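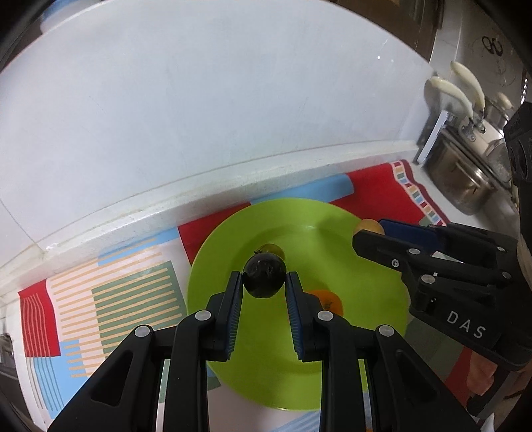

Karnside Seed Swap: Frequently Asked Questions

Last updated 14 June 2021

What is the seed swap?
A postal exchange for people who grow tomatoes and save their own seed. You send in packets of what you have spare and ask for the same number of packets back from the list. No money changes hands apart from postage.

Who can join?
Anyone with an address in the UK. You do not need an allotment. Plenty of members grow in pots on a balcony or a back step.

How many varieties are on the list?
The current list has 364. It is reprinted every February, and anything that nobody has sent in for three years is taken off.

I have no seed to send. Can I still take part?
Yes. New members may ask for up to four packets in their first year without sending any. After that we expect packets in return.

How much seed should go in a packet?
At least 20 seeds for ordinary types. For large beefsteak types, which often give very little seed, 12 is fine. Write the variety name, the year saved and whether the plant was bush or cordon.

How do I save tomato seed?
Pick a fully ripe fruit from a healthy plant. Squeeze the seeds and jelly into a jar, add a splash of water and leave it somewhere warm for two or three days. When the top looks scummy, pour it off, rinse the seeds in a sieve and spread them on a plate to dry. Don't use kitchen paper, as they stick to it.

Will my seed come true?
Most tomatoes pollinate themselves, so usually yes. Currant types and some potato-leaved ones cross more easily. Please don't send seed from F1 hybrids.

How can I tell when a green or very dark variety is ripe?
Go by feel. A ripe fruit gives slightly when pressed and comes away from the truss with little effort. Green types often take on a yellow tint, and dark ones tend to change colour underneath last.

What is Botholm, and why is it always out of stock?
It is an early bush type that was passed to us by a member. It sets very few seeds. We keep a waiting list and send one packet per member.

Is Sowa the same as Futine?
No. They were muddled on the 455 paper lists posted out one year and we still get letters. Sowa is a yellow cherry on a tall cordon. Futine is orange, a bit larger, and ripens later.

How long does seed keep?
Five years is normal if it is dry and cool. Older seed may still come up but will be slow. Sow it thickly.

When will my packets arrive?
Requests are packed in the order they come in. We handle up to 800 packets in a season and close the list when we reach that number. Late requests are held over to the next one.

Can I send seed of other vegetables?
Chillies and peppers, yes, if they were grown well apart from each other. We don't take beans, squash or potatoes.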